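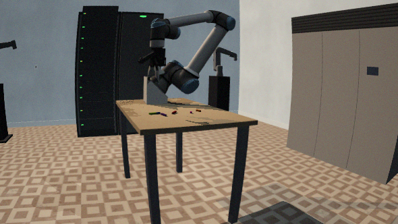 # Peat and stream water at Geltovdale

Project report, April 2018

Our group wanted to know if blocked ditches change the colour of the water which leaves the moor. We worked on two streams, Kotier and Hevus. The ditches above Kotier were blocked with peat dams; those above Hevus are still open.

We began in January and took 300 samples, nearly 40 of them after heavy rain. The water from Hevus was darker in most weeks -- the difference was largest after rain. In dry weeks we could not see a clear difference.

One weakness is that Hevus is steeper, so the slope may explain a part of the result. We also lost 2 weeks to snow.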